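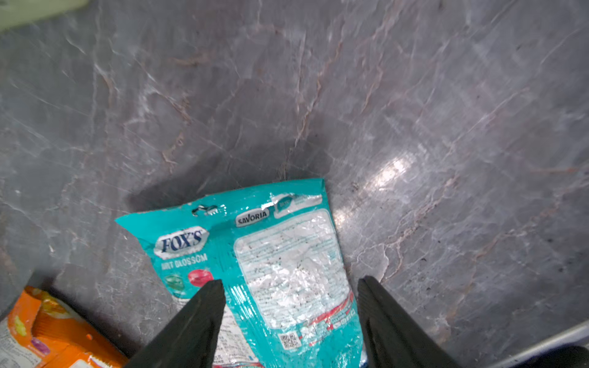
## 4. Flavor Names and What Readers Did With Them

The previous section dealt with color. We turn now to words, which most of our respondents said they relied on and which most of them, when tested, hadn't read.

A candy flavor name has a modest job. It should let a person standing in an aisle form some idea of what will happen in the mouth. Over the years the trade has drifted away from this arrangement. Our catalog of names, compiled in the shops of Murkdale and Skerkstead, sorts into three loose groups. Plain names give a fruit and stop. Modified names give a fruit and something done to it, such as "chilled" or "midnight." Scenic names give a place, a time of day, or part of a plant that isn't usually eaten, and leave the fruit to be worked out by the customer.

The boundaries are less tidy than that paragraph suggests. The printed words in Figure 3, at the head of this section, can be read only as far as "...RRY BLOSSOM," under the FOX'S oval, and we used this reading as a test item for our coders. "Blossom" alone would send a name straight to the scenic group. A fruit in front of it pulls the name back toward the modified group, and the two coders who disagreed on this point did so at a length we had not budgeted for. We settled on a rule: if a fruit appears anywhere in the name, the name is modified, however much weather or foliage has been added afterward. The rule is crude and has the virtue of ending meetings.

### 4.1 The reading task

We recruited 133 adults through community notice boards in Murkdale, Skerkstead, and Rustton. Each was given a sheet of flavor names set in the same plain type, with no pictures, and asked to write down what they expected the candy to taste like. They were then asked how sure they were. A week later they received the same sheet again with the order changed and were asked to do the same thing.

Plain names behaved as expected. People given "lemon" wrote "lemon," with a few adding "sour" and one adding "like the cleaner." Modified names produced longer answers that nevertheless centered on the fruit. The modifier was treated as a kind of throat-clearing. When pressed, respondents could seldom say what it contributed, though several were firm that they would miss it.

Scenic names were another matter. Answers were longer again, more confident, and agreed with one another hardly at all. "Harbor dusk," a name we made up ourselves and added to the sheet as a control, was expected to taste of licorice, salt, plum, smoke, and "the blue one." It also received the highest mean confidence of any item. On the second sheet, 23 respondents gave it a different flavor from the one they had given the week before, and 19 of those reported being just as sure or surer. We had meant the item to show that a meaningless name would be spotted. It has since been requested twice by people who would like to know where to buy it.

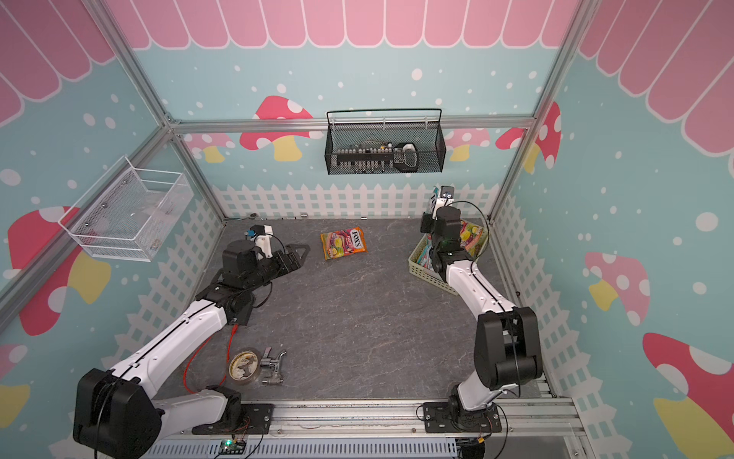

There is an easy explanation for this, which is that people will write anything on a form if the form has a line for it. We take the point seriously. The Rustton group received an altered sheet with a box marked "I can't tell from the name," and the box was used, chiefly by respondents who then went on to fill in the line as well. We kept these answers in and coded them as undecided. Leaving them out doesn't change the order of the three groups.

### 4.2 Names against artwork

The sheets in 4.1 removed the artwork, and nobody shops that way. In the second task we put it back. Participants saw mock wrappers from the Sequeira set, a collection of blank designs made for this project, in which any name could be paired with any drawing. Some pairings agreed and some didn't. An orange name might appear over a drawing of green candy, or a mint name over something round and red.

Where the two conflicted, the drawing won. This held for plain names too, which surprised us. A person shown the word "orange" above a green candy usually expected lime, and on being asked to read the name aloud would read it correctly and go on expecting lime. A smaller group tried to reconcile the two and arrived at flavors that don't exist, such as "orange but from the tree side."

Wrappers showing more than one candy complicated things further. Many assortments do this, and a shopper can't always tell if the drawing shows several flavors or one flavor in several moods. Participants mostly took the candy drawn largest as the truth and the others as decoration. When the drawings were of equal size they took the one nearest the name. We didn't test wrappers on which the drawing was partly covered by a hand or a price sticker, as it would be in a real store, and suspect this matters more than anything we did test.

### 4.3 Limits of the naming data

Our names were all in English and all for hard or boiled candy. Chocolate has its own customs and we have left it alone. The coding rule described above also folds together names that a more patient team would keep apart, and a reader who wants "blossom" moved to the scenic group can do so with the tables in the appendix. The totals shift a little toward confusion.

Section 5 takes up the matter of the back panel, which 4 participants had read.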